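Search this site Enter keywords Go

The Sorting Bench Gets a New Hire

When the Drellov arm arrived in June, the packing hall at Clarndale was told in an all-staff memo that it would "free colleagues for higher-value activity." Several colleagues spent the following week asking one another what the higher-value activity was, and whether it had chairs.

We now have an answer, sort of. The arm is being taught to pick pieces for the Miveo shape sets, the ones we ship to preschools, and the picking bench that used to seat six now seats four. The other two, Lesego Mahlangu and Anathi Joubert, have moved to returns and to something called cell support. Cell support means standing near the arm with a clipboard. Anathi reports that the pay is better and the conversation is worse.
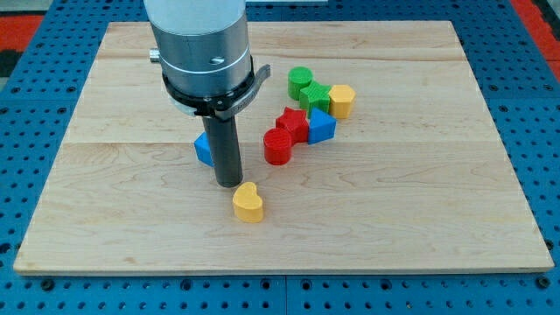

CLARNDALE, 25 October 2020 | Hearts, stars, hexagons, cylinders and triangular prisms are what the arm gets for its lessons, scattered on a board in red, blue, green and yellow. Urszula Sikora, who picked these sets by hand for longer than she would like printed, was asked to write down how she does it. Her first draft was one line: "You look and you take it." Engineering sent it back for more detail. The current version has 47 steps and she disagrees with most of them.

Her quarrel is with the clusters. A person picking from a huddle of blocks nudges the neighbors aside with a spare finger and never thinks about it. The arm has no spare finger, so the nudge had to be written up as a procedure, with a diagram. Urszula has asked for a copy to frame.

As for speed, the target is 800 pieces a shift. The hand bench still beats that before afternoon break, and has been asked to stop mentioning it in the cafeteria. Gert Hlongwane from engineering points out that the arm will also work nights, and that the hand bench has shown little interest in doing so. Fair enough, Gert.

What has changed most is the noise. The bench used to have a radio and a running argument about the radio. The radio went with Lesego to returns, where by all accounts the argument is thriving.

Nomvula Van Wyk is taking names for the second round of cell support training. There are two places and the course runs four mornings. Call her on extension 2651, and bring your own clipboard.

Recent items
Liao line back up after belt change
Parking: the north lot, again
Returns desk wants your empty cartons
Winter shift swaps now open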